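Notes from the Hill

Well, we did it. The mirror is back in the Flakberg dome, and I slept for most of the next day with my boots still on.

For anyone who skipped the August newsletter (I forgive you, it was long), our old reflector had been getting duller every season. Faint galaxies that used to show up fine on a decent night had turned into guesses. We finally pulled the mirror and sent it off to Hirano for a fresh coating, and then had 8 weeks of clear skies and no telescope to point at them. Of course we did. I have never seen a run of nights like that up here and I spent them with binoculars and a lawn chair, sulking.

It came back in a crate so heavy that Natsumi Sugiyama and I had to stop three times between the truck and the door. Getting it into the cell took an evening, and getting it lined up took two more, mostly because I had the tilt screws labeled wrong in my notebook from last time. My fault! I have now written the correct labels on tape and stuck them right on the cell.

First target was Saturn, low and wobbly but still Saturn, and there was a fair bit of hooting. Then we went after the Veil Nebula, which I had only ever seen from this site as a sort of suspicion. With the filter in, I could follow the eastern arc right across the eyepiece and keep going. I went back to it over and over until Natsumi politely asked if anyone else could have a turn.

We also tried the new pointing software, Ploltel, and I have mixed feelings. It's quick, and it found nearly 200 objects from our fall list without any help from me. It also lost its alignment twice after midnight and sent us off to a blank patch of sky in Pegasus, very sure of itself. I'm keeping the paper charts in the drawer for now.

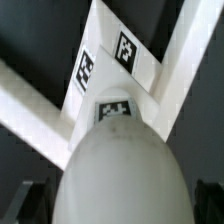

Delia Chiriac wrote in to ask whether we could please save some time for variable stars this winter, as she has been following Mira by eye and would love to compare her estimates with somebody else's before it gets too low in the evenings. Yes, absolutely, Delia, and bring the logbook. I'd like to put aside the first couple of hours on the next moonless night for that, and I can print comparison charts for anybody who wants to have a go (a small scope or plain binoculars will do, depending on the star).

The Jellusa dark-sky weekend is still on, too. We have 3 spots left in the shared cabin and plenty of room for tents. Bring red flashlights, something hot to drink and more socks than you think you need. Reply to this email if you want a cabin spot and I'll put your name down.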